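Demonstration collection (robot learning)

Shares: 60 | Comments: 4

Demonstration collection is the gathering of recorded task performances from which a learning system derives a control policy. Each performance, called an episode, pairs what the robot senses with the commands it is given. The method is used for arm manipulation, both on physical equipment and in simulation.

Contents of an episode

An episode holds a time-ordered series of joint positions, gripper commands and camera views, together with a written instruction such as "put the cubes on the board." The starting positions of the objects are stored separately so that the episode can be replayed. A result label is added at the end. Episodes that fail are normally kept but marked, as some training methods make use of them.

Sources

Commands may come from a person steering the arm, from a scripted planner, or from an earlier policy under correction. Scripted planners produce smooth and repetitive motion. Human operators pause, overshoot and regrasp, which gives wider coverage of arm positions at the cost of longer episodes.

The Iltau set, released on April 18, 2023, combines the first two sources. It contains 2966 simulated episodes, of which 800 were steered by hand. Libor Baláž, who prepared the set at Cullmont, limited each episode to 60 seconds and discarded recordings in which the simulator lost contact between finger and object. A revision in July corrected the instruction text of 4 episodes.

Scene variation

A policy trained on one fixed layout tends to memorize positions. Collectors therefore move the task objects between episodes and leave unrelated items on the work surface. Changes in lighting, surface texture and camera placement are usually handled as separate settings, so that their effect on training can be measured. Large items may stay in place while small ones are moved.
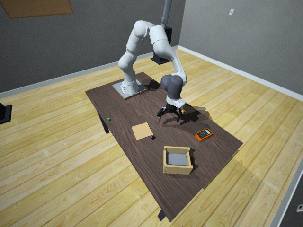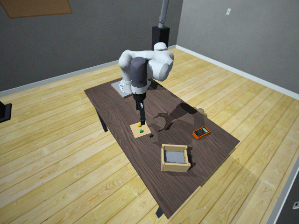
Simulated tabletop with a robot arm, small objects, a flat tan square, a multimeter and an open box.

Limitations

Simulated contact is an approximation. Small, light objects may slide or spin in ways that do not match physical tests, and a policy can come to depend on such errors. Shadows and surface grain are also more regular than in camera footage. Mixing in a small number of physical episodes reduces the gap but does not remove it.

Related articles
Deltano format
Episode replay
Gripper calibration
Mizuno layout test
Scripted planner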